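Workshop notebook, Ulside bench room
June 17, 2019

Kettle on, windows open, and a long day to write up, so forgive me if this wanders. I want to get the thermal paste drawer sorted out in my head before Kiran comes back and asks me why I threw away half of it.

It started with Shivam, who came down from Ralville with a box of old tubes under his arm and asked whether any of it was still good. I said I'd look. I thought it would take me the length of a cup of tea, and of course it took until well past lunch (I did have the tea, and then another one). Some of those tubes have been in the drawer since before we moved. A few had the oil sitting at the nozzle end and a sort of gray putty behind it, and one wouldn't come out at all until I leaned on it, and then it came out all at once — on my sleeve, naturally. Fadwa tells me dish soap and patience. We'll see.
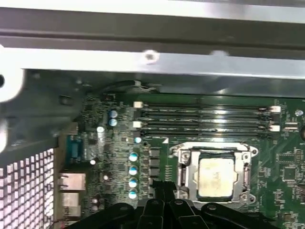

Notebook vol. 2, p. 197

Anyway, what I settled on was a simple spread test, the same one Konrad taught me years ago and which I've never found a reason to change. You take two plain glass slides, put a dot the size of a small pea on one, lay the other on top, and set the brass weight on it for 120 seconds by the wall clock. Then you lift the weight off and look. Good paste goes out in a nice even circle with a soft edge. Tired paste goes out lopsided, or it leaves a dry lump in the middle with a ring of oil around it, a bit like an egg fried by somebody in a hurry.

The Jaiswal tubes did very well, I'm pleased to say, even the one with the cracked cap. I'd always thought of it as the cheap stuff we keep for practice, and I owe it an apology. The Skestedach was more of a mixed bag. The tubes bought in February spread beautifully, and the older ones had separated. I tried kneading one of the old ones in warm water for a while, as Yogesh suggested, and it did look better coming out, but by the time I'd washed up and come back to it the oil was creeping to the nozzle again. I wouldn't put it on anything I cared about. It's in the bin now, Yogesh, I'm sorry, I know you don't like waste!

Something I'd like us to do from here on is write the opening date on the tube itself, in the fine black marker. We've been writing it on the cartons, and the cartons go into recycling, and then we're all standing around the drawer guessing. I've put a marker on a string by the drawer handle. Please leave it on the string.

I also had a go at the cleaning wipes while I was at it. The packet that had been left unsealed was no use to anyone, all dried up like old tea towels, so those have gone to Fadwa for dusting the shelves. The bottle of alcohol is better value in any case, and the lint-free cloths are holding up well if you cut them small. Cut them into quarters, please, and put the quarters in the blue tin.

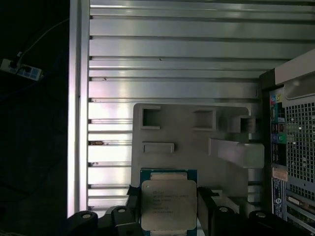

The other thing I meant to get to was storage, and I only managed half of it. The drawer sits right over the radiator pipe, and I have a feeling that's where a good part of our trouble comes from. When I put my hand in at the back this morning it was properly warm in there, and that's in June, with the heating turned down as low as it goes. The cupboard under the sink is cooler but damp, and Konrad doesn't trust the hinge. For now I've moved everything into the tall cabinet by the door, second shelf, tubes lying cap down in the old cutlery tray. Cap down was Konrad's rule too. I can't say I ever saw it proved, but the tubes he kept that way have lasted well, and it costs us nothing.

Shivam has taken his good ones back upstairs and left me the empties, which seems about right for a friend. He wants to know if the spread test would work for the thick pads as well. I told him no, you'd have to do something cleverer with those, perhaps measure how far they squash under the same weight. I'll have a think about it.

Still to do: ask Kiran whether the new order has gone in, and if it hasn't, ask for smaller tubes this time, as we never get to the end of the big ones. Find the lid for the blue tin. Wash the slides properly, they're soaking in the gray tub by the window. Soak sleeve.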